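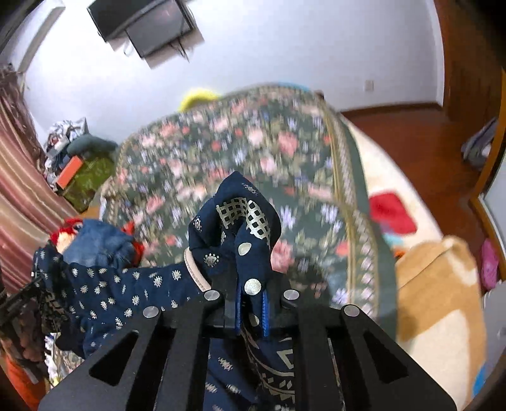

发件人：Kincombe 住宿服务处 衣物与织品组
收件人：住户公告邮件列表
主题：回复：关于印花衣物的叠放、分类与换季寄存
日期：2024年12月18日，星期三

各位住户：

Mizanur Wickramasinghe 先生上周致本列表的来信已收悉，原文附于本函末尾。来信所提五个问题，均与本年度换季寄存有关，其他住户亦有类似询问，故经本组研究后在列表内统一答复。以下各条自本函发出之日起适用于 Kincombe 全部楼层，并适用于 Ranasinghe 楼委托本处代管的房间。此前张贴于洗衣房门口的《寄存须知》与本函不一致之处，以本函为准。

一、关于在何处叠衣

来信询问可否继续在床上叠放衣物，或须一律使用洗衣房内的长台。本处对此不作强制规定。床面宽大，适合铺展长款和有下摆花边图案的衣物；长台较硬，适合衬衫和裤装。在床上操作的，请先将床罩拉平，并将衣物整件摊开后再行折叠。床罩本身带有大朵花卉图案的，深色小花衣物放在上面容易看漏，腰带、披巾之类的小件尤其如此，建议垫一条素色床单或毛巾作底。214 室住户去年遗失的一条藏青色披巾，后来即在其叠好的床罩夹层中找到。

二、关于藏青色及其他深色印花衣物

此类衣物在历次寄存中数量最多，发生混淆的情况也最多。藏青底、浅色小花的面料，各家衣柜中几乎都有一两件，叠起之后外观十分接近，仅凭颜色不足以辨认。请各位在填写寄存单时，除写明颜色外，另写一处可供辨认的局部特征，例如门襟、领口、下摆或袖口的图案。“藏青印花上衣一件”的写法，本组今后不再接收；“藏青底小白花，前中有浅色圆形装饰，下摆有浅色边纹”的写法为合格。

深色衣物首次寄存前应单独洗涤一次，并在通风处彻底晾干。衣物是否晾干，请以接缝、门襟和口袋底部为准，大面积处干得快，叠层处往往仍有潮气。带潮气入袋的衣物，本组开袋后一律退回，不代为晾晒。

三、关于带装饰、亮片或烫印图案的衣物

来信询问此类衣物能否与普通衣物叠在一起。答复如下。

凡表面有亮粉、烫印、珠片或其他附着装饰的，折叠时应将有装饰的一面朝内，中间衬一张无酸薄纸，折线避开装饰部位。前中有竖排装饰的衣物，不要沿前中对折，应先将左右两侧各向背面折入三分之一，使前中保持平直，然后自下摆向上折两次。折好后平放于袋子最上层，上面不再压其他衣物。

薄纸可在服务台领取，每户每次限十张。请勿以报纸代替，油墨会沾染浅色图案。

取放衣物时，请从衣物下方整片托起。夹住一点提拎，面料会在受力处聚拢起褶，轻薄织物放下后还须重新抚平；已经叠好的，往往要全部打开重叠。本组工作人员在清点时亦照此办理。

四、关于寄存袋及容量

本年度寄存袋改用 Kivden 牌软袋，旧款 Dolon 硬盒不再发放，已领用者可继续使用至破损为止。本处此次共备软袋 341 只，每户可领两只，另有需要的请在寄存单背面注明件数和理由，由本组视余量安排。

软袋的装填以袋口能够不费力合拢为限。来信中提到“压一压还可以再放几件”，本组不赞成这一做法。上一季退回重装的袋子，大多是因为过满，袋内印花面料长时间受压，折痕处颜色发白，有的经过熨烫也没有恢复。羽绒类、毛呢类与薄棉、人造丝类请分袋存放；确需合装的，重者在下，轻者在上。

床罩、毯子、窗帘等大件织品不占用上述两只软袋的额度，但须另填一张寄存单，并自行以布绳捆扎。大件织品请沿花边内侧折叠，勿将花边本身作为折线。镶有金线或编织纹饰边的床罩，应将饰边折向内层。

五、关于标签

每袋须有两张标签，一张系于袋口，一张放入袋内，内容相同，均应写明房号、住户姓名、件数和主要衣物名称。字迹请用油性笔。别针一律不得使用，过去几年中已多次出现别针生锈、锈迹渗入面料的情况。如需在单件衣物上作标记，请用白色棉线在内侧缝线处缝一小段，取回后拆去即可。

同一房间有两位以上住户的，请各自填写，不要合填一张。504 室三位住户去年合填一张寄存单，取回时其中一位已迁出，核对用了两个下午，给各方均造成不便。

六、关于交存与取回

交存地点为一层西侧织品间，工作日上午九时至十一时半开放。交存时由住户与本组人员当面核对件数，双方签字后各执一联。住户本人不能到场的，可书面委托他人，委托书写明房号即可，无须另行盖章。

取回自明年三月起办理，具体日程届时在本列表公布。未满三月而急需取用个别衣物的，须提前两个工作日告知本组，以便从架上调出。织品间共有架位 200 个，底层架位优先留给行动不便、需要自行存取的住户，请其他住户予以配合。

取回时请当场开袋，逐件核对。离开织品间后提出的数量异议，本组将尽力协助查找，但难以保证结果。

七、关于不再需要的衣物

来信最后询问，整理中发现不再穿着的衣物应如何处置。请单独装袋，袋外写明“转赠”二字，放于织品间门内右侧的木柜，勿与寄存袋放在一起。转赠衣物应洗净、扣件齐全、无破损。内衣、袜类及有明显褪色的衣物请自行处理。木柜中的衣物每周五清空一次，放入后如改变主意，请在清空之前自行取回。

八、其他

来信提及织品间灯光偏黄，深蓝与黑色难以分辨。此事本组已知悉，已报修缮部门更换灯管，完工时间尚未确定。在此之前，请各位尽可能在自己房间的窗边完成深色衣物的分拣，到织品间只办理核对和签字。

寄存单空白表可在服务台领取，也可回复本邮件索取电子版。对上述各条有不同意见的，请直接回复本列表，并在主题中保留“换季寄存”字样，便于归档。

此致
敬礼

Kincombe 住宿服务处
衣物与织品组

以下为原邮件：

> 发件人：Mizanur Wickramasinghe
> 收件人：住户公告邮件列表
> 主题：关于印花衣物的叠放、分类与换季寄存
>
> 衣物与织品组各位负责同事：
>
> 本人现住三层，近日正在整理全家的换季衣物，对照洗衣房门口所贴《寄存须知》，有几处不甚明确，谨此请教，也请其他住户指正。
>
> 第一，须知中写“衣物应于指定台面折叠”。洗衣房的长台傍晚时分常有人使用，长裙和长衫也铺不开。我们一向在床上叠衣，床上铺着床罩，地方足够。不知这样做是否合乎规定。
>
> 第二，家中藏青色印花的衣服较多，有我母亲的，也有内人的，花样都是小花，叠好以后放在一起，我实在分不清哪一件是谁的。去年取回时便错拿了邻居的一件，隔了两周才发现，至今过意不去。寄存单上“颜色”一栏只有很窄的一格，是否可以多写几个字？
>
> 第三，有几件衣服前面带有发亮的装饰，母亲坚持要单独包起来，内人认为与其他衣服叠在一起并无妨碍。须知中没有提到此类衣物，请给一个统一的说法，我好回去转告。
>
> 第四，每户两只袋子，对我们五口之家略嫌不足。我试过，压一压还可以再放几件，袋口也能合上，只是要两个人一起用力。不知是否允许。床罩和毯子是否也算在两只袋子之内，亦请说明。
>
> 第五，整理时发现有些衣服已经几年没有穿过，扔掉可惜，不知织品间是否接收，应当放在何处。
>
> 另有一事，织品间的灯光偏黄，上次交存时我把一件深蓝的当作黑色填了单子，后来又回去改。如有可能，请考虑更换灯管。
>
> 以上各点，烦请在方便时答复。
>
> Mizanur Wickramasinghe 谨上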